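3.2 Looking after the hand-held grippers

Most of what went wrong in our first month went wrong on the grippers themselves, so I want to spend a bit of space on how we set them up and kept them going. The policy side gets its own section later, and it would have had very little to learn from if we hadn't sorted this out first.

We run two hand-held grippers at one table in the Droltedstead room, one for each hand. Each has its own wide-angle camera looking down past the fingers. The design is the open UMI one, which we changed only in small ways: we keep a spare set of fingers for each gripper, printed in the same batch, and we store them as pairs. Early on I mixed a left finger from one batch with a right finger from another and lost most of an afternoon to a gap that read differently on every restart. I don't recommend it.

Every session starts with the fingers. I wipe the ridged pads with a barely damp cloth, let them dry, then close the gripper slowly and look along the join. If the ridges meet along the whole length, fine. If they only touch at the tips, one of the fingers has worked loose at its screws (it's nearly always the inner pair) and I nip them up by hand with the short driver. Špela Vasić, who built both units, had warned me about overdoing this, and she was right – I stripped two holes in the first fortnight by being too keen.

The markers come next. Each finger carries a small square black-and-white marker on its top face, and our gripper width is worked out from the distance between the two as the camera sees them. That makes a curled corner a bigger nuisance than you might think. A marker that has lifted slightly still gets detected, so the software says nothing at all, and you only find out when the recorded width never quite reaches zero. We now replace markers at the first sign of lifting, and rerun the open-and-close calibration after every replacement, without exception. Of the 400 demonstrations we recorded in November, we kept 329, and a lifted marker was behind many of the ones we threw away.

The room matters as well. We hung black fabric behind the table and down the side, clipped to a rail near the ceiling, to keep people and doorways out of the recordings. That left us with a new problem, though. Plain black cloth gives the camera tracking very little to hold on to, particularly when the gripper is lifted and the table drops out of view. The creases help a little. Large, bright lettering with clean edges helps a great deal more, and Figure 4 has the arrangement we settled on, as the gripper camera gets it.
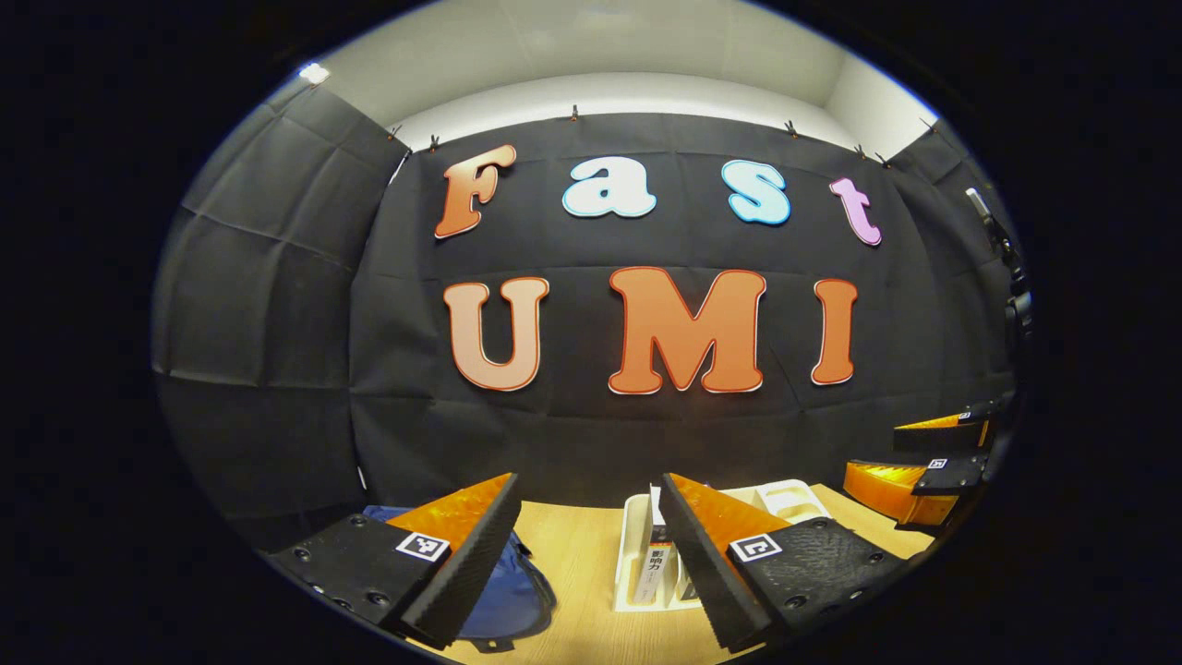
Figure 4. View from one hand-held gripper at the Droltedstead table, with its markers on the top faces of the fingers, part of the second gripper at the right, and the cut-out letters on the cloth behind.

3.3 Mapping pass and daily checks

Before the first demonstration of the day I do one slow mapping pass with each gripper, sweeping across the table and then up over the backdrop. It takes a few minutes and it's dull, and I skipped it exactly once. The rule is simple enough: if anyone moves a letter or re-hangs a panel of the cloth, the old map goes in the bin and we do the pass again. Objects on the table can be shifted about freely once the map is made, and the tracker copes with that quite happily.

After the pass comes a short check. I set both grippers down on two taped outlines, start a recording, lift them, wave them about for a bit – bigger movements than any real task needs – and put them back on the outlines. If the start and end positions disagree by more than we like, I clean the lens and try again. A fingerprint on the lens was the cause more often than I'd care to admit.

We log all of this on a paper sheet by the door. By the end of the study it held 104 entries, and the commonest word on it, by a long way, was "screws".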